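Session 2: Running a charity craft drive

A craft drive needs one item, one pattern and one closing date. The Plevdale knitting drive accepted beanies in any size, and 156 of the 859 sent in were too small for the adults they were meant for. 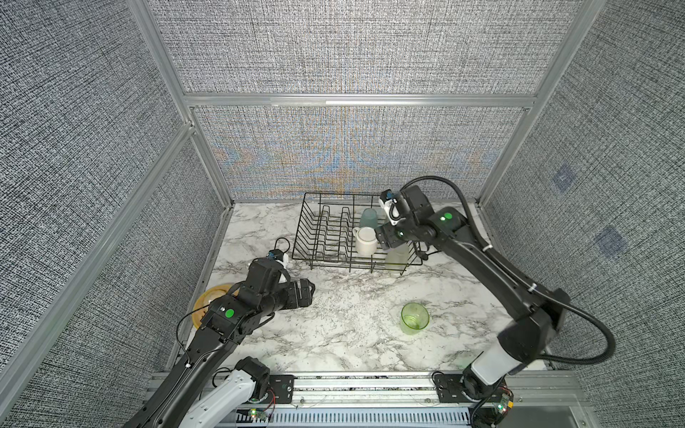

*Fig. 2. Dish rack and cup on a marble-patterned countertop.*

Set a limit per maker and print it on the kit label. Anneliese Hollmann's Drindeck drive capped kits at 100 and opened a waiting list in April.

Reading for next time: Hollmann's notes on labelling and colour choice.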